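How I service the freewheel on an old mountain bike

My winter bike is a late-eighties Fudside with a steel frame, cantilever brakes and a screw-on freewheel that had started to sound like a coffee grinder. A new one isn't dear, but I like the old block and the teeth were still fine, so I flushed it out and re-oiled it instead. I've done four or five of these now and it really is an evening's work, most of it waiting for things to drip (put the radio on).

A quick word before you start. This is for a screw-on freewheel, the sort where the whole cluster of sprockets unscrews from the hub in one piece. If you've got a cassette, the ratchet lives in the hub body and you want a different page!

What you need

The right removal tool for your freewheel (look at the notches or splines in the middle before you buy)
A big adjustable spanner, or a bench vice if you have one
Degreaser and an old tin
Medium oil, and I do mean medium
Grease for the hub threads
Rags, more than you think

Step 1. Get the wheel out

Shift to the smallest sprocket, let the back brake off and drop the wheel out. If you've got a quick release, take the skewer right out and put the springs somewhere safe. I lost one in August and found it in my shoe.

Step 2. Unscrew the freewheel

Seat the tool properly, then put the skewer back through without its springs and nip it up so the tool can't jump. Now turn anticlockwise. It will be tight, because every hill you've ever ridden has been screwing it on harder. My friend Rezaul Herath clamps the tool in his vice and turns the wheel like a ship's helm, and that's far easier than fighting with a spanner. As soon as it gives, stop and slacken the skewer, or you'll be pushing against it.

Step 3. Flush it

Hold the freewheel over the tin with the back facing up and run degreaser into the gap between the part that spins and the part that doesn't. Spin it, let it drain, do it again. Mine ran black three times, then brown, then more or less clear. Leave it to dry overnight – any degreaser left inside will only thin your new oil.

Step 4. Oil it

Dribble the oil into the same gap, turning slowly as you go, until a little comes out of the other side. The clicking should go softer and more even. Please don't pack it with thick grease. I tried that once with a tub of Skellico and the pawls stuck on the first cold morning, so I pedalled round and round and went nowhere.
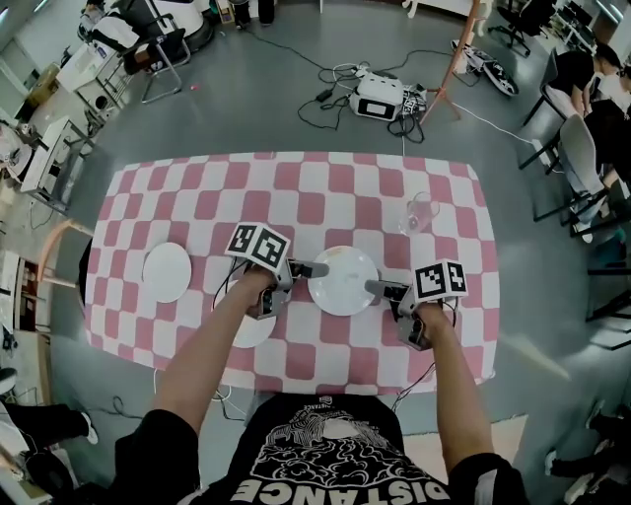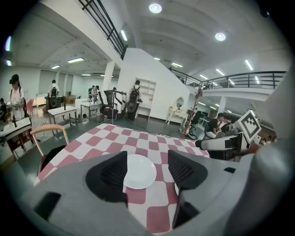 Step 5. Put it back on

Wipe the hub threads, grease them well and start the freewheel by hand. The threads are fine, and on an alloy hub they're very easy to cross, so if it feels gritty or sits crooked, back it off and try again. Once it's on hand tight, leave the tool alone. Your legs will do the rest on the first climb.

Step 6. Ride it and listen

Go easy for the first mile. You might feel the pedals slip round a touch as the freewheel beds down against the hub, and the gears may want a quarter turn on the cable afterwards. I do mine every 1000 miles or so through the winter, and leave it nearer 2000 when the lanes are dry.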